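3.2 How people talk about apple skins

I'll admit I came to this part of the study sideways. Michalis Zacharopoulos and I had gone to Vustenmont to record words for weather, and people kept steering us back to their orchards – so we gave in and asked about apples instead. We ended up with 1,930 apple words from nine villages, and the colour terms were easily the messiest of the lot.

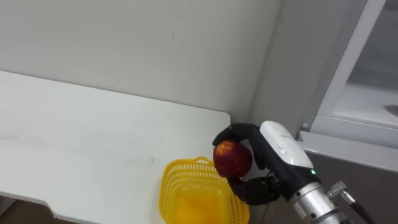
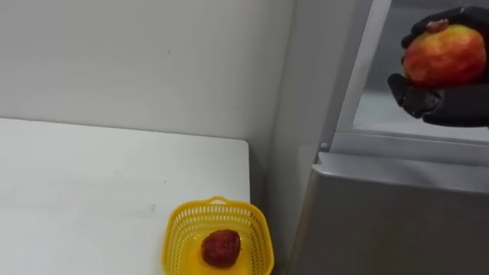

Figure 4. Red apples with yellow in the skin.

Our speakers hardly ever used the plain word for red on its own. Older growers had one term for streaks and quite another for speckles, and they'd correct me (kindly, mostly!) when I mixed them up. An apple like the one by the yellow basket in Figure 4, deep red with both speckles and streaks, would get the two words run together, streak first. Younger speakers just said "mixed". Pētersons found much the same split in his Salla interviews, though he puts it down to shop labels and I'm not so sure. About 400 of our terms came up only once, and I've left those for Section 5, where Hayley Entwistle goes through the borrowed ones.

Taste words behaved far better. Only eight of them turned up in every village, and "sharp" was the first one offered in most of our January recordings.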